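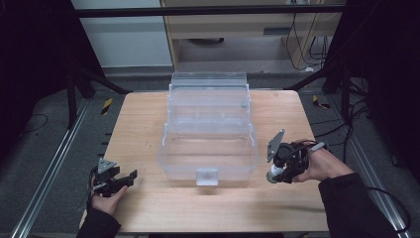

The stones were shifted long before the road came, one reply to our first circular insisted, and anyone who says the road did it has never looked at the wall. We had said the road did it. So had the parish guide, and so had everybody who copied the parish guide. Section 4 is mostly an attempt to put that right.

4.2 The wall and the missing rows

The old ground at Varkley lies on the north side of Firner Lane, 200 metres from the present church. First burial in the register 1702. Last one hard to pin down, because the later pages are water stained and two different clerks used the same book from opposite ends. The ground was never consecrated as far as we can find. It belonged to the meeting, then to the mill, then to the council, and each owner left its own plan, none to the same scale.

The road widening took a strip off the southern edge. That much is agreed. The usual account is that the stones in the strip were lifted and set against the north wall, where they stand now. The trouble is the wall itself. Lower courses are the same grey stone as the mill. Upper courses brick, put up later. The markers are mortared in below the change, and the mortar runs behind them. They cannot have been added after the brick went on, unless somebody took the wall down and rebuilt it in the old way, and there is no bill for that in the council papers or the mill papers.

So the writer of the reply was right, at least on order. Stones first, then brick, then road. What we still can't say is why they were moved. The mill plan marks the southern third as "drying ground", which would be reason enough, but the word is in a different ink.

4.3 Recording

Done in August, mostly early morning when the low light rakes accross the north wall and the shallow letters come up. By noon half of them have gone again. Each marker was given a number from the west end, drawn, and read by two people separately. Where the readings differed both were kept. We didn't clean anything beyond brushing off loose grass and soil. Lichen left alone.

The ground would have held 300 graves if the rows were kept to the spacing on the meeting's plan. Far fewer markers survive. Many burials never had one, the meeting being against it for most of its life, and plain wooden boards were used for a time at the Wellen end. None of the boards are left. A few iron pegs might be from them. Pegs, coffin nails from the path edge, flakes of lettering fallen from the softer slabs: all bagged singly with the marker number, and the bags kept in clear plastic tackle boxes with a folding lid (Figure 2). Cheap, stack badly. Letter flakes should have had padding from the start and did not.

Figure 2. Clear plastic tackle box, lid open, on a wooden tabletop.

4.4 Names and spellings

The family we index as Yeon appears in the register as Yeon, Yon, Yeoan and once, probably, Young. On the stones only Yeon. It would be easy to read this as four households and earlier lists have done so. Ages and house names match across the spellings too well for that, and we treat them as one until shown otherwise. The same goes for several smaller groups, listed at the end of the paper.

Dates are worse. The meeting numbered its months and did not name them, and the mill clerk, copying later, turned the numbers into names using the wrong first month. Every burial in his copy is therefore out by the same amount up to the change of calender, and correct afterwards. The parish guide took its dates from the mill copy. We have gone back to the register wherever it can be read, and where it can't, the mill date is printed in brackets and uncorrected.

Not settled: two slabs face down under the yew, too heavy to turn without lifting gear. Both have worked edges. Permission for turning them was asked for and had not come by the time of writing.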